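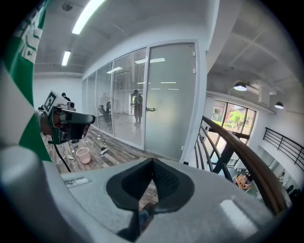 Progress report – Trolcombe live music program, October

To the Flandberg grants team

Quick one this time, we're mid-load-in for the second leg and I wanted this with you before the deadline. Full accounts to follow with the final report.

Where we are. The reunion run for Wysocka is booked, announced and mostly sold. 10 dates confirmed, all small to mid-size rooms, all inside the region like we said in the application. First leg done. Second leg starts this month.

Tickets. Opening night at Trolcombe did 676 paid, best we've had for a guitar band since the program started. The weakest night was Hulico – 111 paid, on a rainy night against a big football match. Not great. We had priced that room too high and have dropped the door price for the return date.

The set. Band is playing the second album front to back, then a short run of older songs. Crowd older than we planned for, lots of people who saw them first time around and brought their kids. All-ages shows doing better then the 18+ ones, so we've asked two of the remaining venues to switch. One said yes. Still waiting on the other.

Support slots. The grant pays for a local opener every night. All filled on the first leg, all paid on the night at the agreed fee. Second leg has 2 gaps, both late in the run, because a band split up and another got a better offer. Open call is out again and we have plenty of demos to get through. Should be settled in a fortnight.

Money. Travel over budget – van hire went up and we had to swap vans once. Merch is ahead, vinyl especially, and that covers most of it. Not asking for more. Would like to move the unspent poster money into travel if you're ok with that, please confirm by email so I have it in writing.

Recording. Live recording from opening night is mixed. Vocals low on the first three songs, being redone. Sleeve art not started. This is the peice most likely to slip, and I'd rather say so now. New target is the end of the run.

Next up
– finish support bookings
– settle the Hulico return date, hall wants an earlier curfew
– approve final mix
– audience survey results, once typed up

Guest list is open for any of your people who want to come out, just need names by noon on the day of the show.

Anum Rizvi
Program lead

Contact | © Trolcombe Live Music | Back to top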